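Drellau sets aside budget for table-setting arms

in Technology News, July

Sketville: Care catering firm Drellau has set aside money for robot arms to lay and clear tables at its 10 dining rooms. The plan allows 3,000 for each site, covering the arm, gripper, wrist camera and cabling. Folding tables will be bought separately.

Trials are being run with a plastic cup on ordinary folding tables.
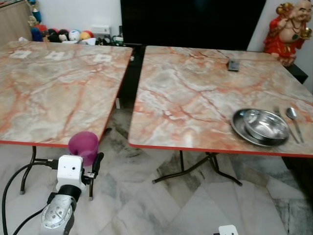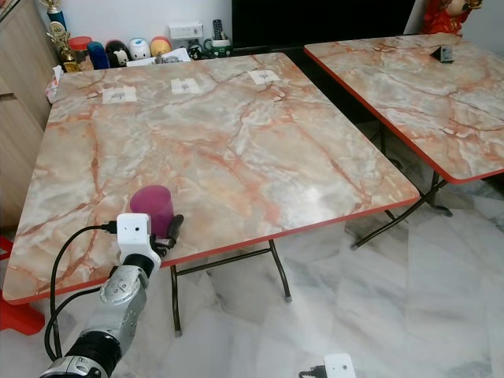
What happens next

Quotes have been requested from two suppliers, Bastos and Curnmont. Both must include spare gripper fingers and a service visit within 30 days of delivery. Drellau will order for one site first and decide on the other nine after the trials end. Training for kitchen staff has its own budget line.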